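Members' Area > Store Operations Forum > Equipment and Automation > Thread: Readiness of manipulators for fresh produce work

Opened by Rekha Thakur, September 2025

Rekha Thakur

Members of the Drurkent Retail Standards Network have asked whether the guidance note on automated handling should be reopened. The present wording excludes fresh produce altogether. It was adopted when the only machines before us were conveyor sorters and floor scrubbers, and several members consider it out of date. Others regard the exclusion as the most useful sentence in the note.

I should like this thread to settle one narrow matter. Can a general-purpose machine, with arms and grippers of ordinary proportions, be given the routine work of the produce section: order picking, moving stock between crates, and the removal of items unfit for sale? I am not asking about warehouses, where the goods are boxed and the shelving is built to suit the equipment. I am asking about the open display with sloping shelves, loose stock and customers' baskets on the floor.

My own position, for the record, is that picking whole vegetables into a basket should be admitted to the note as a supervised task. Grasping a cabbage out of an open crate without touching the one beside it is a fair test of the thing, and I no longer think it reasonable to write as though it lay beyond the equipment.

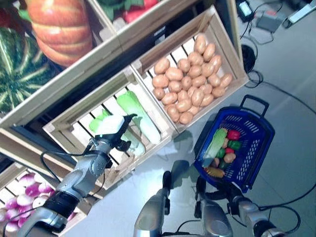

Hideaki Hamada

I would support reopening the note, though on different grounds. The exclusion is drafted by department, and it ought to be drafted by task. A produce section contains perhaps a dozen distinct jobs, and they differ more from one another than they differ from work done elsewhere in the store. Placing a firm vegetable in a basket is closer to handling tinned goods than it is to trimming lettuce.

At Bisht we logged 3,117 picks by hand over the January stocktake, purely to learn where staff time went. The act of picking was not the principal cost. The time went to selection – turning an item over, rejecting it, reaching behind it for another – and to walking. If a machine can grasp but cannot select, the note should say exactly that and permit the one while withholding the other.

Satish Mittal

With respect to both previous contributors, I believe the network would be making an error. A guidance note is read by franchise holders as permission. Once "supervised picking" appears in it, the word "supervised" will be quietly dropped by the second budget meeting.

I also question the choice of task. Whole vegetables in open crates are the most forgiving stock in the building. They are large, they do not roll far, and a modest squeeze leaves no mark that a customer would remark upon. I would ask to see the same equipment work through ripe peaches, bagged salad with a slack top, and a bunch of coriander held by a rubber band. Until then we have evidence about cabbages and little else.

Rekha Thakur

Mr Mittal's point on peaches is accepted and I would put it in the note as a stated limit. I do not accept that easy tasks should be left out because hard ones remain. Our staff would be pleased to be relieved of the easy ones.

Kuldeep Malhotra

May I raise pace, which has not been mentioned. Grokau, the store I manage, receives its click-and-collect orders in two surges, and on a heavy morning there are 27 baskets open at once. A person picks a cabbage, two capsicums and a few potatoes in the time it takes me to type this sentence. I have attended demonstrations in which each item was approached with great care, and I left with the impression that the order would be ready for the following day's customer.

I do not say this to be dismissive. A slow machine which works overnight may well be worth having. The note should, however, require that a rate be declared for each task, measured on a full order, and not on a single item chosen by the vendor.

Vojtěch Sýkora

I can speak to the engineering side. I was seconded to Bireo for three months last year, on bin handling. In my judgement Mr Malhotra is right about pace and slightly wrong about the reason for it. The movement of the arm is seldom the bottleneck. Delay arises when the machine must decide where to place its fingers on an item that is touching its neighbours, and again when it must decide where to put the item down. People do both without noticing that a decision was taken.

It follows that the condition of the display matters a great deal. A crate with two items in it and a crate filled to the rim are different problems, even where the vegetable is the same. 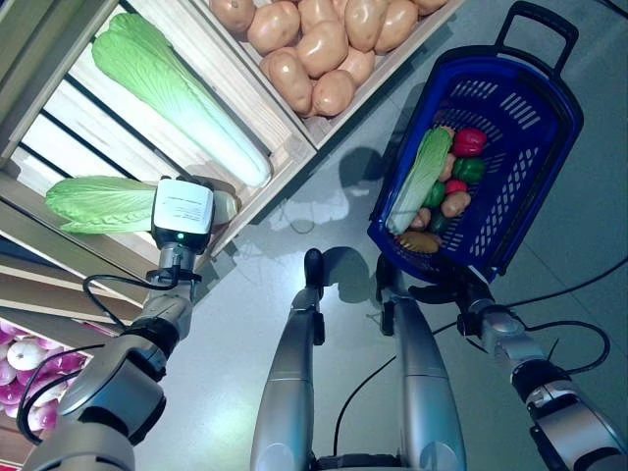

A readiness assessment must therefore state the condition of the stock at the start of each trial, and I would ask that this be made mandatory in any revised note. Vendors commonly report a success rate per item type and say nothing about how the items lay. Two cabbages in a slatted crate leave bare boards around them, and a gripper has room to come down over one of them; the potatoes in the next bin are heaped against each other and offer no such room. The basket deserves equal attention. With a long cabbage set lengthwise against the wall and peppers and potatoes gathered beside it, the next item has to be placed with regard to what is already in there, and a machine that simply releases above the opening will bruise something sooner or later. I would score placement separately from grasping, with its own pass mark.

Satish Mittal

That is the first proposal in this thread I could sign. If grasping, placement and selection were scored separately, and the starting condition of the crate recorded, I would withdraw my objection to including produce. I maintain my objection to the word "routine" in the opening post. A task is routine when it may be left alone, and I have not seen a machine in a produce section that I would leave alone.

Hideaki Hamada

I should like to resist that definition. We do not leave new employees alone either, and we describe their work as routine from the first week. The question is what the supervisor is obliged to do. If one person can oversee several machines while attending to customers, there is a benefit. If each machine requires a person standing over it, we have added a salary and taken away floor space.

The floor itself is a further matter. Baskets set down at ground level, cables and sloping display units do not sit well with our slip and trip rules, and an arm working low beside a basket places the hazard at the height of a small child. I would limit the first edition of the revised note to closed hours.

Kuldeep Malhotra

Agreed as to closed hours. It would also answer my concern about pace, at least for potatoes and root vegetables, which can be picked the evening before without loss of quality. Leafy stock should remain a morning job for staff.

Rekha Thakur

I am grateful for a more orderly discussion than I had expected. The following text is offered for comment and will be circulated to all 121 member stores in whatever form it leaves this thread.

Draft clause. Whole, firm vegetables may be picked from open display by automated equipment outside trading hours, under the supervision of a trained employee. The supplier shall declare separate results for grasping, placement and selection, and shall record the arrangement of stock in each crate and basket at the start of every trial. A rate shall be declared for a complete order. Soft fruit, bagged leaf and bunched herbs remain excluded.

Vojtěch Sýkora

I have one reservation. "Firm" will be argued over endlessly. An eggplant is firm until it is pressed with a narrow fingertip. I suggest a schedule of named vegetables, revised each January, in place of the adjective.

Satish Mittal

I second the schedule. I would also record my dissent on selection. It should not be scored at this stage. It should be reserved to staff outright, as a customer who receives a split cabbage does not blame the equipment supplier.

Hideaki Hamada

I cannot agree with reserving it outright. Scoring selection commits us to nothing and will show us whether it improves.

Rekha Thakur

Both positions on selection will go forward as alternatives, and members may vote on them. The schedule of vegetables is adopted into the draft.

Reader comments

produce_lead_west: Please consider the closing tasks as well. Emptying and wiping down the crates takes my team longer than picking does, and I would give that to a machine well before I gave it the orders.

m.okafor.stores: Is the trained employee in the draft clause an existing role or a new one? Our collective agreement makes a distinction and the clause does not.

backdock: I have to disagree with limiting this to closed hours. We trade around the clock and would be shut out of the note entirely.

Rekha Thakur: The point on continuous trading is noted. Stores in that position are asked to write to the network office with a plan showing where a section could be cordoned off.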